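Notebook, two-arm bench, Grasside workshop
May, started just after 8, kettle first

Carried on from last time. Plan was pipe job only, no dishes, but the plates are staying in the box because I want the clutter for later runs and can't be bothered to re-lay it each time.

Right arm was dropping out again at power up. Swapped the supply lead over to the left, fault stayed on the right, so not the lead. Reseated the connector at the base, fine after that. Put a cable tie on it. Proper strain relief STILL to do, it's been on the list for weeks.

Homed both. Left shoulder reads 8 counts off from the last calibration. Left it. If it drifts any more I'll redo the lot.

Purple cable on the left arm: want a bit more slack in it at the wrist end. It was pulling when the wrist rolled right over. Re-routed over the white link, will see.

Then pipes. Left holds the fitting, right comes in on the end cap and pushes. Going slow, speed limit at 51 in the Berge config (was 1,000 by mistake the first time, big fright, hand well clear luckily). Must put a sane cap in the file so that can't happen again.
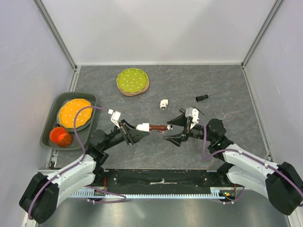

Grasside bench log / entered by: me / May, before lunch

Gripping on the white fitting is good, the left fingers want to be square on or it twists. Right side is the bother. Fingers come in at an angle, and if the two arms don't agree on height the cap skids off instead of seating. Tried lowering the right by hand in the jog screen, better. So the heights between the two bases are out, or the rail isn't level. Spirit level has gone walkabout, somebody bring it back pls.

Elbow and the short black piece not touched today. Elbow is going to be awkward, no flat sides to speak of. Maybe pick it up by one open end?

Finger pads: the Benon ones grip well but they leave marks. The Brenance ones slid about on the brown pipe last time. Stick with Benon, who cares about marks on pipe.

Wrist cameras ok, exposure too high on both, the pale walls don't help. Turned it down in software. Might paint the back wall grey, ask the others first.

8 tries written down on the paper sheet by the door, not typing them up now. Note to self, the early ones were before I changed the height so don't lump them togther.

To do
- strain relief, right base
- speed cap in config
- level the rail
- find level (!)
- longer screws for the wrist mounts, M3, the ones in the jar are all too short

Power off at the wall when you leave. Found it on this morning.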